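About the Rukuma Robotics Club

We're the after-school robotics club at Pallis School, and we've been meeting every Monday in the Brinkmann room for 12 years now. We began with two borrowed laptops and a great deal of patience, and around 196 pupils have come through the door since then — quite a few still write to tell us what they're building!

New members start in simulation, where they can try an idea as many times as they like before tea.
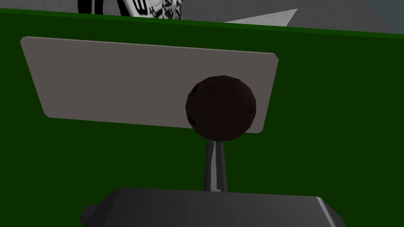
Simulator work: gripper, plate and a dark rounded object on the green surface.

Later in the year we split into two teams and get ready for the Kurnasach Cup, our friendly competition each February. You needn't know any programming to join us, and parents are always welcome to stay and watch (do bring a biscuit or two to share).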